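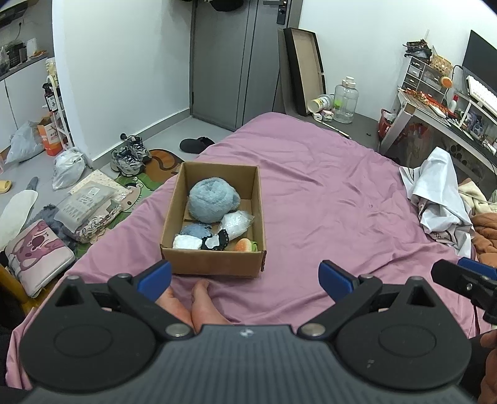 Terkum Plush Keeper Box, Medium
Item 1634

If your soft toys have slowly taken over the bed, the chair and then the other chair, you are very much the person we had in mind when we put the Plush Keeper in the shop. It's a plain brown cardboard box with an open top, and it suits a mixed family of plush far better than a drawer does (we've tried drawers, and something always gets an ear caught).

The medium is the size most people come back for. One big round fluffy toy will take up the far half quite happily, and the smaller ones can line up along the near side where you can reach them. Anything you'd like to keep dust off can stay in its clear plastic wrap and go in just as it is.

Packing on the bed

Our own Masanobu Minami, who looks after the Noguchi storage range, likes to do his sorting sitting on the bed with the box open in front of him - it's kinder on the knees, and a toy that rolls away doesn't go far. Big pieces first, then the small ones. A fluffy ball, like the pale blue one at the mouth of the box below, can be eased in last, and please don't squash it down!
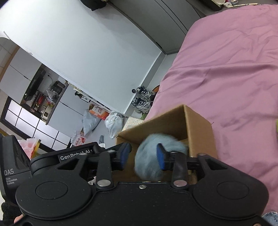 Details and ordering

Material: brown cardboard
Sold: singly, or in a bundle of 10
Bundle weight allowance for shipping: 108 ounces
Left in stock at Irwood: 850

Boxes travel flat and need a strip of tape along the base before you fill them. Keep yours somewhere dry, and if a corner gets a little torn over the years, a bit of paper tape on the inside will see it right. The matching Cistent lid is sold separately and will be back in July.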